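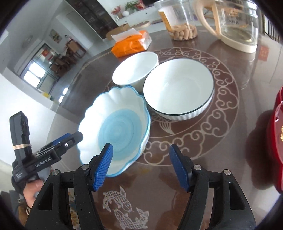
Open Day Walk-Through: Gripper Table, Stamport House

Done Wednesday, 8:15 a.m., before the Netavov visitors. Form 118, the short one. The long one is 8 pages and asks about forklifts.

1. Table stable, top clean
OK. Glossy top, so it shows every fingerprint. Wipe again at noon.

2. Bowls set out for the demo
OK. Three, close together near the middle. The scalloped one with the blue swirl is everyone's favorite and therefore the one I worry about. Spares are in crate 637.

3. Finger pads on the hand-held grippers
OK. Blue pads in place. Check again after each group, and after any group with teenagers, check twice.

4. Camera module secured
Pass with comment. Held by a rubber band. The form has boxes for "bolted" and "clipped" and I have ticked neither.

5. Glass near the work area
Comment. Glass jar of snacks and a glass kettle, both on the same table. Kettle to stay unplugged while visitors are trying the grippers. Andora wants the snacks kept for hospitality, so the jar stays and I have initialed it.

6. Tissue box
On its side. Not a hazard. Noted anyway, as the form gives it a line.

7. Visitor line
Not done. Tape is in the Lei van. Needs to be down before doors open.

8. Sign-off
Open with conditions: items 5 and 7. Call extension 645 for breakages.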